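Events > Open Day > Speaker notes

Talk after the open day, speaker notes
Virgil Stanciu
Friday, upstairs room, start 16:10

(Wait until people are sitting. Water on the left side of the desk.)

Good afternoon, and thank you for coming up the stairs after a long day of walking. My name is Virgil Stanciu and I work at Beltora, in the group which prepares the tabletop demonstrations. English is my third language, so if I say something strange, please raise a hand and I will say it again in another way.

I have 15 minutes, and after this we go down again for those who missed the two o'clock run.

1. What you visited today

The Cunberg hall was opened to the public in the morning. Until last February the hall was a store for packing material, and some of you who live close by perhaps remember the lorries. Now there are benches, a meeting corner and the demonstration table. We had 132 visitors signed in at the door before lunch. I am told this is a good number for a town of our size. I did not expect it, and I ask your pardon if you had to stand at the back.

(Thank the Carrasco people here. They lent the chairs and the second screen.)

The guided visit had three stations. At the first you could see how we teach a movement by hand. At the second was the computer work, and I know that this one is less nice to look at. At the third was the two-arm table, and most of the questions I received are about this one, so I will stay with it for the rest of my time.

2. Why two arms

One arm can lift a box. But at home or in a shop we use two hands nearly always, also when we do not think about it. One hand keeps the drawer open, the other puts something in. One hand steadies the tray, the other takes the cup away. When you have only one hand free, you do things in a different order, and you are slower.

So with two arms we must decide who does what, and when the other one must wait. The waiting is a big part of the work. A lady asked me downstairs if the second arm was broken, because it did not move for a long time. It was a fair question. An arm that is waiting must keep away from the place where the other arm is working, and it must be ready for its own turn.

(If somebody asks about speed: we run slower for visitors. Do not promise a figure.)

3. What can go wrong

I want to be open about this. In the week of preparation we made 76 full runs of the table task, and we wrote down each run in a notebook, also the bad ones. The usual problems were these.

- The fingers closed too early and pushed the object away.
- The object was held, but at a bad angle, and then it did not want to stand when it was put down.
- A drawer was pulled a little sideways and became stuck.
- The cable of one arm touched something that it should not touch.

A packet from the shop is harder than a wooden block. The cardboard gives way when you press it, so you must hold it firmly enough not to lose it, and gently enough not to crush it. The printed side can also shine under the lamps, and then the camera has more difficulty to find the edge. My colleagues in Nerberg work only with smooth plastic parts and they laugh at us a little when we complain about snack boxes.

(Pause. Next slide.)
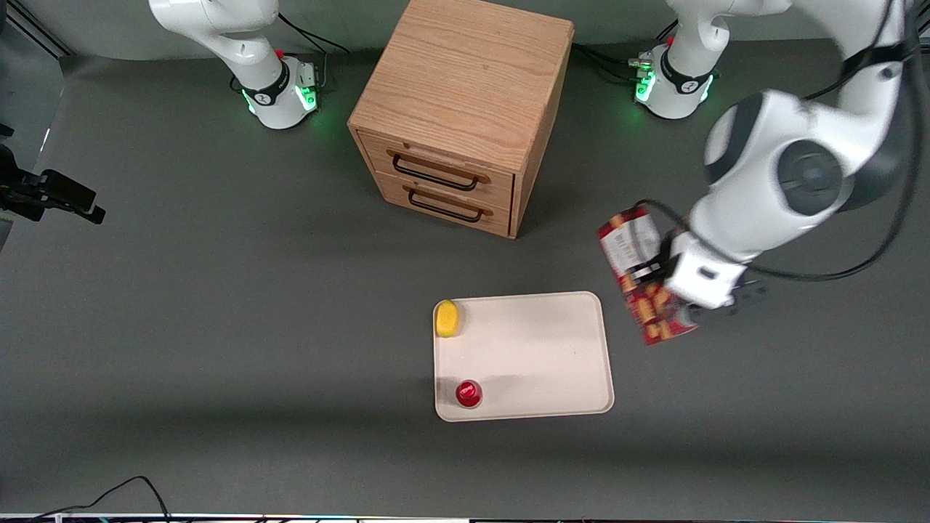 The angle is the thing I look at most. When the gripper takes a box by one side, the box is seldom straight, and a person corrects this with the wrist without any thought. For the arm we have to teach the correction. We teach it by showing the movement many times, with the box in different places, and we also change the small things on the table between the runs. If we always leave them in the same place, the arm learns the table and does not learn the task.

Handles are my second subject. For visitors the handle of a drawer is not interesting, I understand. But a handle made of a bar with a loop leaves a space behind it, and the fingers can go in there. With a round knob we must squeeze and pull at the same time, and it slips more. If you ever want to be kind to a robot, buy furniture with bar handles.

(Small smile, do not wait for the laugh.)

4. What we do next

In the coming months we want to change the cabinet for a larger one and try objects that visitors bring with them. Please nothing made of glass. We also want to have a school group in the hall on a normal working day, so that they see the slow parts too. I think that a visit with only the good runs gives a wrong idea of the work.

If your school or workshop wants to come, write your name on the sheet near the door. Groups can be up to roughly 20 persons, (check this with reception before saying it).

5. Questions

Take them from the front first, then from the back. Repeat each question aloud, the room has a bad echo.

Likely ones:
Can I touch the arms? During a run, no. After the run, with one of us next to you, yes.
Who stops it if there is a problem? The operator at the table, and every operator was trained for this.
Does it learn while we are watching? No, today it only repeats what it has learned before.

Finish by 16:30 and leave the projector on for the next speaker.

Related items
Open day programme, Cunberg hall
How to find us and where to park
Booking a group visit
Notes from the Carrasco workshop
Two-arm table: questions from visitors

Contact | Copyright Beltora | Back to top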